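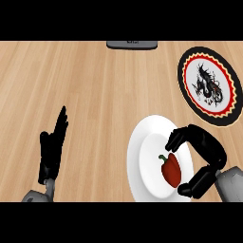 Black rim, red and pale yellow zigzag (upper right).

Hanging a bunch of plates on old plaster walls without wrecking them?

Asked by Delali Mensah in Home & Walls
11 replies, showing the best 2

Hi all! So I've been collecting painted plates for years, mostly from yard sales and one very dangerous thrift store in Cledville, and they've been living in a box under my bed because I never had a wall for them. We moved in August and now I have a wall. It's the long one in the dining room and it is begging for plates.

The problem is the wall. The house is old and it's real plaster, and when I tapped a little nail in for a calendar a chunk the size of a quarter fell out and I could see the wood strips behind it. I patched it (badly). My landlord is nice but he's not that nice, and I'd like my deposit back someday.

What I want to hang is maybe a dozen plates, mostly dinner plate size, and one big platter that's heavy enough that I need both hands for it. I like the bold ones with dark rims and zigzags and sunbursts, and I want to mix those in with plainer blue ones so it doesn't get too busy. My budget is 60 dollars for all the hardware, and I'd love it to be less!

Things I'm wondering:

Are those stick-on disc hangers really safe? I've read people swearing by them and then I read one story about a plate coming down at 3 in the morning and I can't stop thinking about it.

Do the wire spring hangers chip the edges? A couple of mine have gold on the rim.

And how do you lay it all out so it doesn't look like polka dots? I tried holding them up while my sister stood back and said "left a bit" and we both got cranky.

Thanks in advance, and sorry this got long.

Reply from Mohammed-Awal Tetteh
Marked as most helpful

I've done this in two old houses with plaster, so let me save you a few more chunks.

First, stop hammering. It's the banging that does it. Plaster is hard and brittle and it's only holding on to those wood strips (lath) by little blobs that squeezed through the gaps when it was put up. Drill a small pilot hole with a masonry bit, go slow, and put a piece of painter's tape over the spot before you start. For a regular dinner plate I use a thin screw right into the lath. You'll feel it bite. If it just spins you hit a gap, so move over or up a hair and try again, the plate will cover the mistake.

For the platter, find a stud. Stud finders go nuts on plaster, so I drag a strong little magnet over the wall until it grabs a nail. The lath is nailed to the studs, so if you get a few grabs in a line going straight up, there's your stud. Hang the platter there and build everything else out from it. That kind of answers your layout question too, because now your biggest piece has picked its own spot.

Disc hangers: I like them, with conditions. You need the kind where you wet the glue and let it get tacky, then press it on and leave it overnight. Wash the back of the plate really well first and dry it. Get the size that matches your plate, and go up one if you're between. Then, before anything goes on the wall, hang it from a doorknob over a folded comforter and leave it all day with some extra weight on it. I had one fail the doorknob test, and it was one where I'd skipped the washing. I wouldn't put one on a plate with a rough unglazed back, and I wouldn't trust one with your platter.

Wire hangers: yes, the bare ones can scratch gold. Buy the ones with vinyl tips, or slide a bit of clear aquarium tubing over the hooks. Don't force a small one onto a big plate either. The springs should be stretched a little but not straining.

Layout: trace every plate on grocery bags, cut out the circles, write on each one which plate it is, and tape them up. Leave them for a few days and walk past. I kept my gaps to 2 inches or a bit over and it looked like one group. When you're happy, poke through the paper where the hanger lands and drill there. Spread your dark rims out so they aren't all on one side, they pull the eye.

Sixty bucks should cover it if you already own a drill. Good luck, post it when it's up!

Reply from Ayaaba

just get a plate rail?? my aunt in Erkley has one running the whole dining room, over 200 plates, she switches them out for the holidays and there's only a few screws in the wall. Nendier makes a plain pine one you can paint. Might be more than your budget for a long wall tho. Oh and put a groove or a little lip on the front or they slide when the door slams

Comment from Delali Mensah

The magnet thing worked!!! I have a stud right where I wanted the platter, give or take. Cutting up grocery bags tonight. Ayaaba I'm jealous of your aunt, but I'd have to ask the landlord about a rail. Mohammed-Awal, do you fill the pilot holes with anything when you move out or just regular spackle?

Comment from Mohammed-Awal Tetteh

Regular spackle, two thin coats, sand in between. Keep a little of the wall paint if he'll give you some.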